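Ticket 841
Raised by: demo desk, Sanholm open day
Product: Granora simulator, visitor build
Status: closed (one bit moved to a new ticket)
Priority: went from "meh" to "please, today"

First entry, morning

Hello support! I'm looking after the Granora stand at the Sanholm open day in July, and I've got a problem with the visitor demo. We let people drive the simulated gripper with a joystick, and they watch it from the wrist view on the big screen. Worked a treat in rehearsal. Now, every so often, the run starts and the block people are meant to pick up isn't on the table. No error, no warning, the timer starts counting and everybody waves the gripper about looking for something to grab.

I had 30 runs logged before the doors opened and it went wrong in 13 of them, so it isn't a rare thing. Visitors are being very nice about it (one lad thought finding the block was the game, and I didn't correct him) but we've got the Nwosu group coming at 2.30 and I'd really like it sorted before then.

What I've tried so far:

Restarted the demo. Fine for a few goes, then back again.
Restarted the whole machine. Same.
Swapped the joystick, which I know makes no sense, but it was there and so was I.
Turned off the random start positions. This one helped! No missing blocks at all with it off, but then every visitor gets exactly the same pick and the queue works out the trick by watching.

Second entry, 11.20

Thanks for the quick reply. You asked whether the block is missing altogether or is somewhere the wrist view can't see. Good question, and I hadn't thought of it. I've been going by the big screen, and that only shows whatever is in front of the fingers. 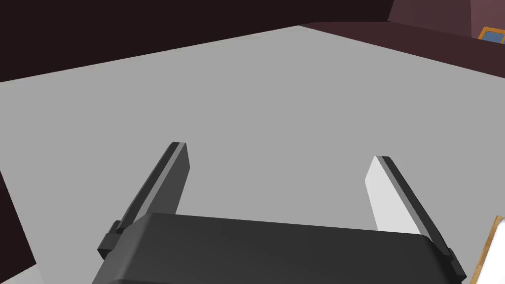
So I opened the object list on the laptop while the next bad run was going, and the block is there all right! It's listed with a position and everything, only the height is a daft negative number that keeps getting bigger. I think it's falling. It must be dropping through the table at the start and carrying on for ever, poor thing. When I hit reset it sometimes comes back in the right place and sometimes drops again, and I can't see any pattern to which.

You also wanted the settings file, so I've attached that and the log from the worst run. The physics step is whatever the Sanex table pack came with; I haven't touched it. The pack did update itself last night when I plugged in at the hotel, if that matters?

Third entry, 12.45

It did matter. I've rolled the Sanex pack back to the older one as you suggested, and turned the random starts back on. I also raised the drop height by 200 in the spawn box, then realised that box is in millimetres in the old pack, and had blocks raining in from a great height and bouncing off towards the visitors (well, towards the screen). Put it back to the default. Much calmer.

No missing blocks since. I sat and did resets all through my sandwich and every one landed where it should.

Fourth entry, after the Nwosu visit

All good. They had well over half an hour on it, took turns, got quite competitive and asked whether they could have the wrist view and the overview side by side. I said I'd pass it on, so consider it passed on! I'd like that too, as I'd have spotted the falling block a lot sooner.

Happy for you to close this one. Could the question about the pack updating itself go on a ticket of its own, please? I've switched automatic updates off on the stand laptop for now, but there are two more laptops in the van with the same set-up and I haven't had a chance to look at those yet.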